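Robotics | Local business
Print | E-mail
221 shares | 6 comments

Kosum starts recording tabletop tasks for its learning arm

12 December 2020

Kosum has begun recording practice runs for a robot arm that is meant to learn household and shop-counter jobs from examples instead of from written instructions. The company said the first set holds 604 runs, all of them made at one table in its workshop on Jõgi Street.

The project is called Mustora. It was announced in July, but the months since then went mostly into mounting the arm and agreeing on what should count as a finished run. Recording at a steady pace only began this fall.

Each run is short. An operator guides the arm through one job, such as picking something up and placing it in a container, and the system stores the motion along with the camera pictures. When the job is done or has plainly gone wrong, the operator stops the recording and gives it a label. The objects are then set out again and the next run begins.

Jaanus Juška, who heads the project, said the team aims for 80 runs on a full working day. On most days it falls short.

“Resetting the table takes longer than the job itself,” he said. “You move the flowers, you check the cameras, you write down what you changed. Then you do it again.”

Failed runs are kept, but they are stored apart from the good ones. Juška said the team argued over this for some time. In the end it decided that a run where the gripper closes on nothing, or lets go too early, could still be useful for teaching the system to notice a mistake. Runs spoiled by a camera fault are thrown out.

The jobs on the current list include sorting produce into a basket, lifting a pan by its handle and putting stems in a vase. The flower job has been the slowest to record. A bouquet does not keep one shape when it is lifted, and the opening it has to go into is narrow – a small error in the angle of the wrist is enough to push the stems against the rim.

Operators have been told to vary how they approach the bouquet and to leave other objects on the table while they work. Earlier recordings, made on a bare table, produced a model that did well until a second object was put down next to the first.

Kosum will share part of the set with Uneo, which is writing the training software. A first version of the trained model is due to be tested at the same table before it is tried anywhere else. Neither company would give a price for the work or say when the arm might be offered to customers.

The flower job at the Kosum table, with the produce basket and saucepan left in place:

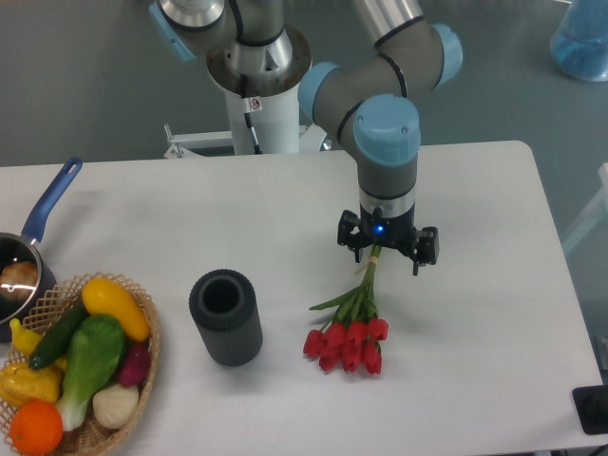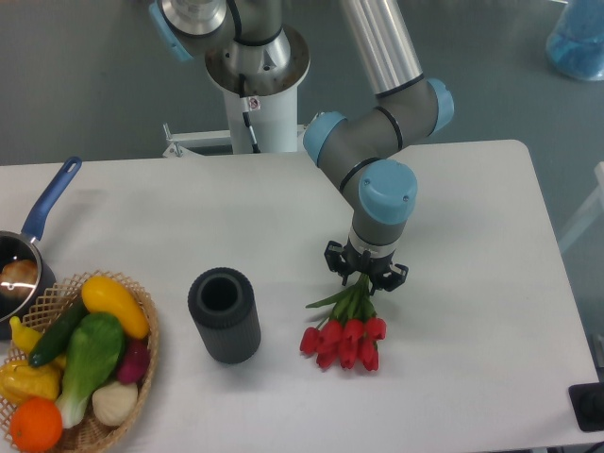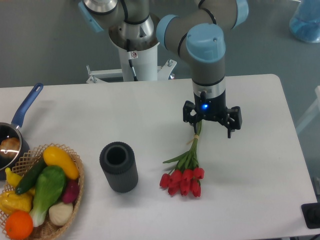 Uneo, for its part, would like fewer runs of each job and more kinds of jobs. In a written reply to questions, the company said that several hundred runs at one table in one room teach a system a great deal about that room – and that it has asked Kosum to record the next set in at least two other places, with different lighting and a different table height.

Filed under: Automation, Machine learning
Print | E-mail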